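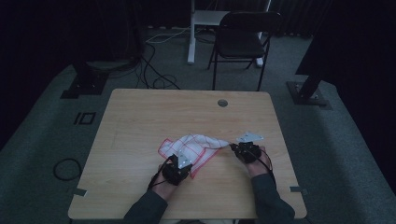

White cloth with the thin red check, on the table in the back room at Brurkine

I have wanted to go to the Brurkine open day for years and have always managed to be away, or ill, or to find out the week after. This April I finally wrote it on the kitchen calendar in red pen and went. I am so glad I did! If you have any interest at all in household linen (and I realise that is not everybody), put it on your list.

Brurkine is a weaving and finishing works on the edge of Lashari, down the lane behind the railway goods yard. They make tea towels, glass cloths, napkins, oven cloths and a few plain tablecloths, and that is all they make. The bus from Lashari station drops you at the top of the lane and then it is a ten minute walk, most of it without a pavement, so wear proper shoes. Entry was £3, which you pay at a hatch, and you get a square of cotton with a date stamp on it instead of a ticket. I have kept mine. It is already in use as a bookmark.

We went round in groups and mine set off at half past ten. You begin in the yarn store, which smells wonderful, sort of like a clean airing cupboard with a bit of cardboard in it. The cones are kept on racks right up to the roof. Most are white or off-white, and then there is one bay for the colours - blues, a mustard I coveted, a very good bottle green and far more red than anything else. Red is what people buy, we were told. It has been that way as long as anyone there can remember, and whenever they bring out a new colour it does well for a summer and then everybody goes back to red.

From there you go through two sets of heavy doors into the weaving shed, and oh, the noise. They hand out ear defenders and you do need them. The looms are not young and one of them is older than the building it stands in, having been moved from the previous site on the back of a lorry. I stood in front of that one until the rest of the group had moved on. You can watch a check being made line by line, the red going across every so often and the cloth creeping forward over the roller, and it is very hard to walk away from. The guide had to shout everything, and even then I missed most of what was said about tension. Somebody's little boy was allowed to press the green button to start a loom and I was openly jealous.

The check itself is more thought about than I had ever imagined. On their Bravau cloths, the line that the checks are built from is only 2 threads wide. They tried it thicker a while back and customers wrote in to say it looked like a picnic. They tried it as a single thread too, and it vanished after a few washes. So it stays as it is, a fine grid on white with a border line to finish it off, and I think it is one of the nicest plain things you can have in a kitchen. I have bought them without ever looking properly. Now I can't dry a plate without checking how the corners meet.

After the shed it is lovely to come through to the finishing rooms, where you can hear yourself again. Hemming first. The long cloth is cut into lengths and goes to the sewing machines, where the edges are turned over twice and run through faster than I could follow. The corners are the hard bit. We were shown a good corner and a bad corner side by side on a board, and passed them round, and I am sorry to say that every tea towel I have hemmed myself at home has the bad corner. The trick is to snip a small triangle off before the second turn so the layers don't pile up. I went home and tried it on an old pillowcase and it does make a difference!

Then the wash. All the cloths are washed once before they are sold, at 70 degrees, to take out the stiffness and get the shrinking over with. If you have ever bought a tea towel that pushed the water about the plate instead of soaking it up, this is the reason - it still had its dressing in. Brurkine used to sell theirs unwashed like everyone else, and changed over when they took on the old laundry building next door. The dryers are huge, with round glass doors, and watching a load of checks go round in there is nearly as good as the looms.

Handling and folding is at the back of the building, and it was quite different from what I had pictured. I was expecting a big bright packing hall. It is a dim room with a grey-green carpet, much quieter than anything before it, with a light honey-coloured wooden table to work on. I liked it straight away. The cloths look their best on wood like that, the white comes up so clean and the red lines stand out, even when the thing is lying in a crumpled heap.

I could write pages about the folding. The way they teach it, you don't start by pulling at a corner. You find the border line first, because the border tells you which way the cloth is lying, and you work outwards from that until it is flat. A bunched cloth nearly always has one end twisted over on itself and you let that out before anything else, otherwise you only chase the twist from one side to the other. Then it is halves, and halves again, and last of all in three, so that the border ends up on the front. We were all invited to have a go at the end of the visit. My first one was a parcel. My second one was better, and by the fourth or fifth I had got the hang of using the checks as a ruler, lining up red on red as I went. A woman in our group who had worked in a hotel linen room did hers in a few seconds and it was perfect, and she got a round of applause.

I asked whether the checks made folding easier than the plain white ones and was told yes, very much, and that new starters always learn on the red check for exactly that reason. Plain glass cloths come later.

The finished stacks go into boxes of 50 with a sheet of tissue on top. The boxes come from Garkix, a small carton maker further up the same lane, and I thought they were rather handsome in themselves, just brown with a narrow red stripe. You can ask for an empty one at the shop and they will give it to you. Mine now holds all my dusters.

A word about the shop, as I know some of you go to these things mainly for that (no judgement, so do I). It is in the old office by the gate and it is small, so there was a bit of a queue to get in. Seconds are in baskets under the window and the faults are tiny, a slightly wavy hem or a line that wanders. I came away with a bundle of seconds in the red check, a pair of oven cloths in that mustard and one large blue napkin which has no purpose whatever. Take cash. The card machine was working when I arrived and had given up by the time I left.

Tea was in the yard under an awning, with cheese scones, and very nice too. There is only one loo, and it is up a flight of stairs. The weaving shed and the finishing rooms are all on the level, though the doors between them are heavy, and they were quick to help anyone with a pushchair or a stick. Dogs have to stay in the yard.

The whole round took me the best part of the morning, and I could have happily gone round again. Next time I would go for the first group, as by midday the shed was getting crowded and you had to look over shoulders. I would also bring something to write with, having tried to remember the order of the folds on the bus home and got muddled after the second half. They do another open day in the autumn, when the tablecloth loom is running, and the sign-up sheet was on the counter by the seconds baskets. My name is on it.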